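9/7/21 夹爪开度归零问题，查了一整天

先把结论写在前头，免得以后翻本子又得从头看：手持夹爪在录制中途掉过一次电，编码器重新起来以后把当时的开度当成了零，Plimik 那边没有报错，接着往下录。数据看着好好的，放到机械臂上一回放，夹爪就往死里夹。015 号有这个毛病，另一只目前没查出来，但我不敢说它没有，后面再讲。

事情是早上开始的。Fanunville 那边发消息过来，说叠长袖那组的回放把夹爪电机夹到过流保护了，指尖顶在一起还在继续使劲，值班的人拍了急停。衣服袖口扯开了一道线，人没事，手离得也远。我看到消息第一反应是他们那台臂的限力没开（上回就是这样，我还在这个本子上骂过），结果人家把参数截图甩过来，限力开着，数值也对，我只好老老实实把锅接回来，自己翻数据。

对了，说一句限力的事。限力开着为什么还会过流？因为限力那一层管的是瞬时的峰值，我们给的是一个永远到不了的目标位置，它就一直顶在限力值边上不松手，电机慢慢热起来，最后是保护动作的。这个以后得跟他们商量，光有限力不够，目标开度小于零的指令根本就不该放过去。我们这边导出的时候要拦，他们那边执行之前也要拦，两头都做，谁也别指望对方。

再说数据。这一批一共 116 段，都是双手叠衣服，两只夹爪一起录。我一开始很笨，拿播放器一段一段看视频，看了快一个小时，眼睛都花了，什么也没看出来。视频当然看不出来啊！手的动作是正常的，指头张开合上也是正常的，坏的是旁边那一列数字。后来才想起来应该直接画开度曲线，脚本十来行就写完了，早该这么干。

曲线一画出来就很明显：正常的段落，开度在零和最大值之间来回，合到底是零，抓着布的时候比零高一点点。有问题的段落前半截也是这样，到某一个时刻突然直直掉下去一截，然后整条曲线就平移了，合上的时候变成负数。有这种台阶的一共 6 段，全部在 015 号上，其中就有 Fanunville 回放出事的那一段。

负数！负数居然能一路走到机械臂上！我们导出脚本里明明有一个检查，我翻出来看，检查的是“有没有空值”。行吧。写的时候大概觉得开度怎么可能是负的。这个脚本是我写的，没什么好说的。

接下来的问题是台阶从哪来。我先怀疑是机械的，磁铁松了或者指头的连杆打滑。015 号拆下来看，连杆是紧的，磁铁上的胶也没裂，用手慢慢开合，读数来回都对得上。拿着晃，也对得上。磕了两下桌子（轻轻的），还是对得上。拆的时候有一颗螺丝滑了点牙，先凑合拧回去了，记一笔，回头换新的。

然后怀疑线。怀疑线是因为这几段有个共同点，都是在床上录的，而且台阶都出现在手往远处够的时候。叠衣服这个活，先要把袖子拎起来往中间折，右边那只袖子离人最远，胳膊伸出去的时候，背后那根供电线会被拽一下。桌上录的那些段落，人站得近，线是松的，一个台阶都没有。

下午我们就照着原样又来了一遍，还是那张床，还是那件浅蓝色的长袖，两个人各拿一只，故意往远处够。
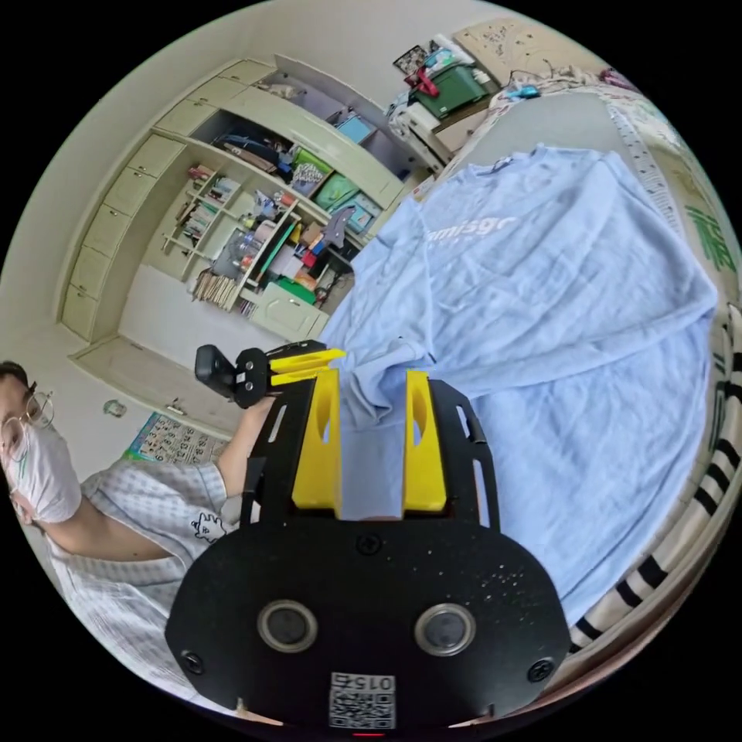

我在旁边的笔记本上挂着电源监测，开度曲线也开着，就盯着看它什么时候掉。前面折了好几次都没事，弄得我都开始怀疑自己的推理了，衣服倒是越叠越熟练。后来换了个更别扭的姿势，身子压低、手腕往外翻，线绷紧的那一下，曲线啪地掉下去了，跟数据里的台阶一模一样！老实讲那一刻挺高兴的，能复现的毛病都是好毛病。

监测上看，那一下供电断了 50 毫秒。相机那一路有自己的电容撑着，没掉线，画面连一帧都没丢，所以 Plimik 的主界面一直是绿的。编码器模块没有这个待遇，它直接重启了。

再往下就是 Sernari 这个编码器模块的脾气了。它是增量式的，上电的时候在哪里，哪里就是零。平时我们开机都有一步，把指头捏到底再按确认，零点就对了，这步大家都记得做。可是中途重启没人会去捏啊，它自己悄悄起来，指头当时张着一半，它就把这个一半当成零，往后再合上，自然就是负的。手册里其实写了，在状态字里有一位叫“上电后未标定”，重启以后会置起来。我去看 Plimik 的驱动，状态字读进来了，存也存了，就是没有任何地方用它。

所以这件事串起来是这样一条链：线被拽，接头松一下，模块重启，零点错，状态位亮了没人看，录制继续，导出不查负数，臂那边照单执行，顶着限力一直夹。链条上随便哪一环拦一下都不会有早上那个急停。我自己占了其中两环，驱动是接手别人的，导出脚本是亲生的。

接头的问题后来也看了。015 号上的那个插头，外壳有锁扣，锁扣已经磨圆了，插进去有手感，但是往斜方向一拽就能退出来一丝。直着拽倒是没事，难怪上次出厂检查没查出来，检查的时候都是直着拽的。换了一根新线，同样的姿势、同样的动作又试，翻手腕、压低身子、够最远的袖子，没有再掉。我又把旧线换到另一只夹爪上去试，想看看能不能把毛病带过去，带过去了，也掉！所以主要是线，这一点我比较有把握。夹爪那一头的插座有没有磨损还没看，得拿放大镜，今天灯不好，明天白天弄。

另一只没有台阶，可能只是因为它的线新一些，也可能因为拿它的人动作没那么大。模块是同一个型号，固件也一样，换句话说它只是还没轮到。所以两只都按有问题处理，改动要一起做。

今天已经改掉的：

导出脚本加了开度范围检查，小于零或者大于最大值的段落直接拒绝导出，打印是哪一段、哪一个时刻。容差我先给了 3 毫米，因为指头上的软垫捏紧了会有一点压缩，老段落里合到底偶尔会读出很小的负值，卡得太死会误杀一大片。这个容差是拍脑袋定的，等我把正常段落的分布画出来再收。

驱动里加了状态位的判断，“上电后未标定”一旦在录制中出现，本段立刻停掉，笔记本响一声。声音我用了系统自带的那个很难听的，特意选的，好听的大家会当成微信消息。试过一次，拔线，响了，段落标成废弃，没问题。有个小毛病，拔线再插回去以后它会连响两声，原因是驱动重连的时候又读了一遍旧状态，不影响用，先放着。

那 6 段从训练集里撤掉了，原始数据留着没删，移到了 quarantine 目录。有人问能不能修，把台阶后面那一截加个偏移补回来。理论上可以，台阶前后的开度差是知道的，可是掉电那一小段里指头动没动、动了多少，谁也说不准，手往远处够的时候恰好常常在开合。我倾向于不修，重录也就是半天的事。

还没改的：

Plimik 主界面那个绿灯。它现在只看相机，相机活着就是绿的，太能骗人了。我想改成相机和编码器都正常才绿，但是界面那部分的代码我不熟，Teixeira 项目也在用同一个界面，他们有一种夹爪根本没有编码器，改了以后他们会一直是红的。得先去问一下他们怎么配置，别我这边修好了那边全炸。

编码器模块加一个小电容。手边没有合适的，板子上也没留位置，要飞线，飞线以后外壳盖不盖得上还得量。其实我更想直接换成绝对式的，上电就知道自己在哪，这种破事从根上就没有了。问过 Sernari，绝对式的那款尺寸长一截，得改壳子。先记着，下一版再说。

线的走法也要改。现在线是从夹爪尾部直接往后甩出去的，一伸手就受力。下午临时用魔术贴在小臂上绕了一圈，中间留个余量，拿的人说顺手多了，也不怎么打到衣服（以前线老是扫过布面，把刚折好的角又带起来，这个抱怨过好几回了，居然顺便解决了）。以后床上录的都这么绑，桌上录的也这么绑吧，省得记两套。

检查表里“直着拽一下插头”改成“往四个方向都斜着拽一下”，锁扣磨圆的线直接剪掉扔了，不要放回抽屉！我今天在抽屉里又翻出来两根一样毛病的，肯定是谁觉得还能用又放回去的，很可能就是我。

还有一件事要跟 Fanunville 说清楚，我晚上发消息：在新的导出结果给过去之前，床上录的那组都先别回放，桌上的可以。回放的时候人还是站在黄线外面，急停拿在手里，别挂在架子上。早上值班的人反应很快，这次就扯了一道线，可夹爪要是夹到的是伸进去整理衣服的手，那就是另外一回事了。我们之前确实有过回放间隙伸手进去把衣服扯平的习惯，我自己就干过，今天起停掉，要整理衣服先把臂断使能。

他们那边执行层的负值拦截，对方说这周能加上，我把负开度的测试轨迹单独截了一段给他们，空载跑，不放衣服。

剩下一个没想通的：有一段的台阶出现得特别早，刚开录没多久，人还没开始够袖子，视频里胳膊是收着的。按线被拽的说法讲不太通。可能是那时候人正好换了个站位踩到线，也可能插座那边真的有问题。把这一段的时间戳记在 quarantine 目录的 readme 里了，明天看完插座再回来对。

滑牙的螺丝别忘了换。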